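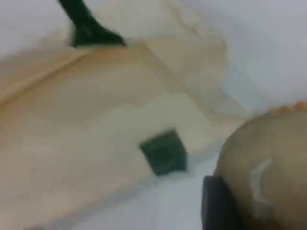 Attachment 1: beige sheet, creased, on white surface

Ticket 377: weighed items posted twice after till restart
Opened 5/6/19 by Flor Rengifo, Urik shop
Assigned to: Derek Stockdale
Software: Plekalus stock module

Any loose item sold by weight is taken off stock twice if the till is restarted before the hourly sync. Receipts are correct. Only the stock figure is wrong.

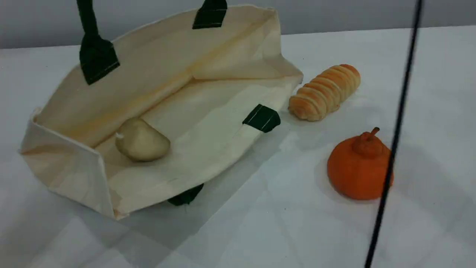 Restarted the sync service, no change. Cleared the queue by hand and the next batch posted once. After another restart, 61 lines were sent again with the same line numbers but new batch numbers. 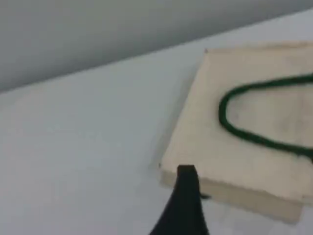
The duplicate check compares batch number and weight, so a resent line passes as new. Items with an empty weight field go through a separate check on line number. A folded cloth in beige or any other colour is sold by the piece and takes that second route. No piece items were affected in the log.
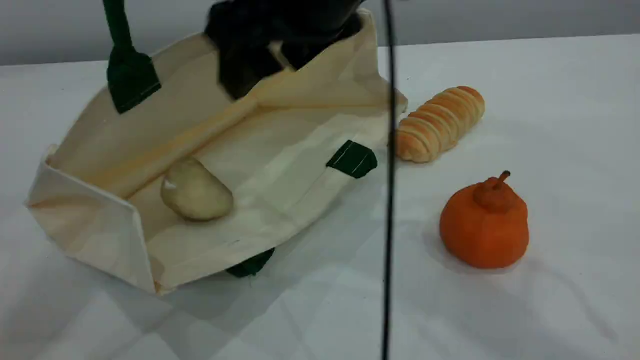

Efraín Mamani has changed the setting "match on" from batch to line for weighed goods. Tested on the spare till with 2 restarts: no repeats.

Still open: stock for the affected lines needs correcting by hand. Maritza Guzmán has the list. Queue limit left at 1,000.

Status: waiting on customer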